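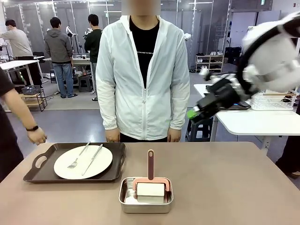 A Serving Set for the Khosravi Study Room
Project report, Household and Product Studies, second year
Juraj Šimek
10 February 2021

1. Background

The Khosravi study room is used for meals between classes. It has long tables, a sink and one cupboard. People bring food from home or from the cafe downstairs, eat, and leave. The chairs have dark fabric seats that pick up lint, bread crumbs and hair, and by the afternoon they look dirty even on days when the tables have been wiped.

My project was to put together a set that one person could carry to the table, use for a single meal, and put back in the cupboard with nothing left behind. I called it the Fimby set, after the street I live on. It had to cover eating and cleaning up the seat afterward. Washing dishes was outside the project.

2. What is in the set

The set is small. It has a dark brown serving tray with a raised rim and handles cut into the short ends, a round white plate, a fork and a table knife. For the cleaning part there is a lint roller with a pink handle and a shallow stainless steel container to keep it in.

I chose a lint roller over a hand brush after trying both on the chair seats. The brush moved crumbs from the seat to the floor, and then somebody had to sweep. The roller picked them up. It does use up its paper, and one roll will not last long in a busy room. That cost is discussed in section 5.

The steel container was first meant for food. It turned out too shallow for soup, and people did not want to eat out of it, so I gave it to the roller.

3. Method

I followed 32 meals over three weeks. For each meal I wrote down what was carried in one trip, where the pieces were put on the table, and where they were when the person got up to leave. I did not tell people where to put things for the first half of the meals. For the second half, I gave them a short card with the layout on it.

The layout on the card was this. The tray goes on the left half of the table with the long side facing you. The plate sits on the tray. The fork and knife lie across the plate side by side while the tray is being carried. The container stands off the tray, to the right, with the roller in it.

I also asked six people to answer questions after their meal. They were all students who used the room at least twice a week. 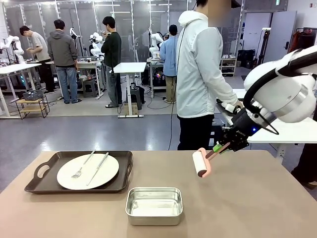
4. Results

Carrying the cutlery on the plate worked well. I had expected the fork and knife to slide, and they did slide a little, but the rim of the tray stopped them when they left the plate. Nothing fell on the floor during the study. Before the set was introduced, people carried forks in their pockets or in the same hand as a cup.

The cut-out handles were liked by everyone I asked. One person with small hands said the tray was still hard to turn in the doorway. The full set weighs more than I wanted, and the tray alone is 300 grams heavier than the one in my first plan, which came from a shop called Noltora and was out of stock.

The container was less clear. With no card, people put it wherever there was space. It ended up in front of the tray, behind it, and once on a chair. With the card it was mostly put on the right side, and it mostly stayed there during the meal.

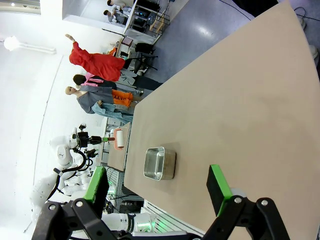 The roller was the piece most often out of place at the end of a meal. People took it out of the container, used it on the seat or on a sleeve, and then set it down on whatever was nearest. In one layout test the steel container was on the big table with its rounded corners and clean shiny inside, and the roller was on a small beige board next to the table. That is a short distance, but it is enough for the two to be put away separately, and then the next person gets one without the other. Almost all of the incomplete sets I found in the cupboard were missing the roller.

Two people said they did not know the container was for the roller at all. They thought it was a dish. I think this is a fair reading of it, and a label would help.

5. Cost and upkeep

The roll is the only part that gets used up. At the rate I saw, a room this size would go through a roll every few days if every person cleaned their seat. A student group called Foltisness, which shares the room in the evening, offered to split the price of refills for one semester. With 2000 students in the building, I would not suggest adding more rooms until there is a budget for this.

6. Changes for the next version

The container needs a label that says what goes in it. A narrower one would also look less like a dish, and the roller could stand in it without leaning. I would like to try a tray long enough to take the container next to the plate, so that everything travels together. The card should be taped inside the cupboard door, as the loose ones were gone by the second week.

The next round of meals is planned for March, with the same plate and cutlery.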